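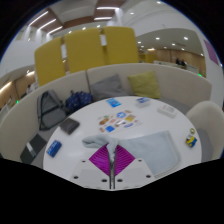

Nakodside Household Textile Care Notes
README, version 3

Contents

This folder holds 985 short notes on how people wash, dry, mend and store everyday cloth at home. Each note covers one item, such as a dish towel, a pillowcase or a scarf. The notes were written by the households themselves on paper forms and typed up later. Spelling was left as written except in the fiber field.

Files

notes.csv – one row per note
households.csv – one row per household, 53 rows
fibers.txt – the list of allowed fiber names
stains.txt – the list of stain words and what they were merged into
CHANGES.txt – what changed between versions

Columns in notes.csv

note_id: a number, never reused. Gaps are notes that were withdrawn.
household_id: matches households.csv.
item: free text, lower case.
fiber: one value from fibers.txt. "unknown" means the label was missing or could not be read. "mixed" means two or more fibers with no percentages given.
wash_method: machine, hand, soak, or none.
water_temp_c: as written on the form, converted from Fahrenheit where needed and rounded to the nearest whole degree. Blank if the person wrote "warm" or "cold". Those words are kept in temp_text.
temp_text: the original words.
dry_method: line, rack, tumble, flat, or other.
stain: see stains.txt. Blank means no stain was mentioned. It does not mean there wasn't one.
mended: yes, no, or blank.
comment: free text, up to 400 characters.

How the notes were collected

Pierina Colombo wrote the form and handed it out through two laundromats in Flevard and by mail. Households filled in as many notes as they liked. Most took the forms home and sent them back within a month, though the last batch came in October, well after the rest. Typing was shared between Humaira Bangash and Parisa Yazdani. A second person checked every row that had a temperature of 60 or higher, as early forms had a box that people read as Fahrenheit or Celsius depending on habit.

Known problems

Cotton is over-represented. Wool and silk together make up only 22 notes, so please don't draw averages from them.

"Linen" was used by several households to mean bed linen of any fiber. We changed these to "unknown" when the comment made it clear and left the others alone.

The mended column was added in version 2. Notes from version 1 are blank there.

Household 17 sent its forms twice. The duplicates are gone, but the note_id numbers were not closed up.

Tumble drying may be under-reported. The first form listed line drying first and some people seem to have ticked the top box.

Suggested uses

The notes are good for looking at how people describe laundry in their own words, and for building word lists for stains and damage. They are not care advice. Some of the methods in the comment field will ruin a garment – check the label.

Privacy

Names, street names and phone numbers were taken out of the comments by hand. If you find one we missed, send the note_id to Firouzeh Tehrani and it will be removed in the next version.

Terms

Free to use and share with credit to the Nakodside notes. Please state the version number.

Changes in version 3

Fiber names merged (polycotton and poly-cotton are now one value)
temp_text added
Typing errors in dry_method fixed, reported by Fereshteh Shirazi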